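Nouhaila Sqalli
27 January 2019

Thread time, and I apologize in advance because it's going to be a long one. Several of you asked what I make of the Halvorsen bond sale and whether a regular saver should care. Get a coffee, I'll wait. 1/

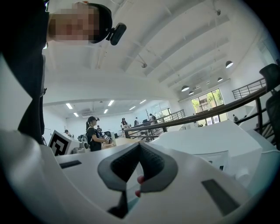
Black cap on, head down.

So, the basics first, for those of you who don't spend your evenings with a prospectus in your lap (you are living better than I am). Halvorsen makes packaging, mostly cartons and trays for food companies. It has been on the market for years, it pays a dividend, and it has never been anyone's idea of an exciting stock. 2/

Last week it announced that it's borrowing $800 million in new bonds. Part of that pays off an older loan that comes due in March, and the rest goes toward buying Kumus, the smaller film and label company it has been circling since last summer. 3/

The shares dropped on the news and a lot of people in my mentions read that as "the market hates the deal." Maybe! But shares of the buyer very often dip when a purchase is announced, and I wouldn't build a whole theory on one afternoon of trading. 4/

What caught my eye was the coupon. They're paying 6 percent. For a company that borrowed quite a bit cheaper the last time it went out asking, that's a real step up, and it's worth slowing down to ask where the extra cost comes from. 5/

Some of it is just the times we live in. The Fed raised rates four times last year, and everybody who borrows is paying more than they did, you and me and our credit cards included. A company that locked in money a few years ago and comes back now is going to get a bit of a shock at the register. 6/

Some of it is December. You remember December. There were stretches when hardly any lower-rated company could sell a bond at all, and buyers came back in January wanting to be paid for their nerves. Things have calmed down a lot, but lenders have longer memories than stock traders do. 7/

And some of it is Halvorsen itself. After the Kumus purchase closes it'll be carrying $1,746 million in debt, and that's a lot for a business whose profits go up and down with the price of pulp. They know it, too. There's a whole page in the filing on how they plan to bring it down. 8/

Let me stay on that page for a minute, because I read it three times and I'd like my suffering to be useful to someone! The plan is to get debt down to $1,292 million over three years. They want to do it out of cash flow, with no asset sales and no dividend cut. 9/

Can they? If pulp stays where it is, I think so, yes. The business throws off steady cash, and cartons for frozen peas are about as dull and dependable as a product gets. If pulp jumps the way it did a couple of years back, something has to give, and my guess is that the dividend would be the first thing on the table. 10/

I called my old colleague Roos Michiels about this, who followed paper and packaging for longer than I've had a checking account. She's more cheerful than I am. Her view is that Kumus brings in customers who sign long contracts with the pulp price passed through, so the combined company should be steadier than the two halves were. 11/

Fair point, and I went back and checked, and the filing does say that most Kumus contracts have a pass-through. What it also says, a few paragraphs down, is that there's a lag before the higher cost reaches the customer. A lag is fine when you don't owe much. It's less comfortable when there's an interest payment every six months. 12/

OK, the part most of you really asked about. "I own the stock, should I be worried?" I can't tell you what to do with your own money, I don't know your life. But I can tell you what I'd be looking at if it were mine. (It isn't. I don't own the shares or the bonds.) 13/

I'd look at interest coverage, meaning how many times over the yearly operating profit could pay the yearly interest bill. It's on the cash flow pages, or you can work it out from the income statement in two minutes with a pencil. You want to see it drifting up after the deal closes. If it's flat by this time next year I'd start asking questions. 14/

I'd also look at when the rest of the debt comes due. This is where I think Halvorsen did a nice job, and I want to give them credit, since I've been grumbling for several posts. With the March loan gone they have a good clear stretch before the next big repayment. That's breathing room, and in a year like this one breathing room is worth paying up for. 15/

Compare that with Tamis, which some of you also own, judging by my inbox. Tamis has less debt in total but a big chunk of it falls due all at once, and it hasn't said how it plans to handle it. If credit markets get grumpy again before they refinance, they'll be knocking on doors at a bad moment. I'd sleep better with the Halvorsen calendar, even at the Halvorsen coupon. 16/

Nuwan Howlader asked in the replies whether the bonds themselves are a good buy for someone who just wants income. It's a good question and the answer has a few layers, so bear with me. 17/

First, these are sold in big pieces to funds and insurers, and most of us will only ever meet them inside a bond fund. So the practical question is whether you want a high-yield fund at all, and how much of your savings you'd put in one. Mine is a small slice and I leave it alone. 18/

Second, the yield looks lovely next to a savings account, and I get the temptation, I do. But in a rough patch these bonds behave more like stocks than like Treasuries. Go and look at what your high-yield fund did in the last three months of 2018, and then ask yourself how you felt while it was doing it. If you felt sick, there's your answer on how much to hold. 19/

Third, fees! Please check the fees! My aunt was in a fund for years that charged her well over one percent for holding more or less the same bonds as the cheap index fund down the street. She's out of it now and we had a little cake. 20/

Aldana Cisternas wanted to know about the Zitemville plant, because her brother-in-law works there and the local paper has been running worried headlines. I'm sorry to say I don't have a clear answer. The filing talks about "overlapping capacity" and names no sites. 21/

What I can say is that Zitemville runs the newer machines, and Halvorsen spent real money on them not that long ago. Companies do close plants they've just spent money on, I've seen it happen, but it wouldn't be my first guess. The earnings call should help, and I'll be listening with that question in mind. Tell him I said hello, please. 22/

Something a few people got tangled up in: the new bonds and the old loan aren't stacked on top of each other. The old one gets paid off with part of the new money. I saw a post going around that added the two together and came up with a terrifying number, and it had been shared quite a bit before anyone said anything. 23/

If you want to check this kind of thing yourself, the section to look for is called "Use of Proceeds." It's usually short and written in fairly plain English, which is more than I can say for the rest of it. Start there, then read the risk factors, then go for a walk. 24/

What I'm watching this week: the Fed meets, and I don't expect them to move, but the wording will matter for everyone lined up to borrow this spring. If they sound patient, I think you'll see a whole parade of companies like Halvorsen coming out with bonds while the window is open. 25/

There's a lot of earnings too, more than I can keep up with, and I'll be paying the most attention to what companies say about costs. Freight in particular. Freight was the big complaint all last year and I have a feeling it's easing a little. 26/

Els Wouters, I haven't forgotten your question on municipal bonds, it deserves its own thread and I need to do some reading first. It's on the list, right under my own taxes. 27/

Corrections welcome as always. I mixed up two maturity dates in the last thread and three of you caught it within the hour, and I was so grateful. If I've slipped anywhere in this one, reply under the post with the mistake in it and I'll fix it tonight after dinner. 28/28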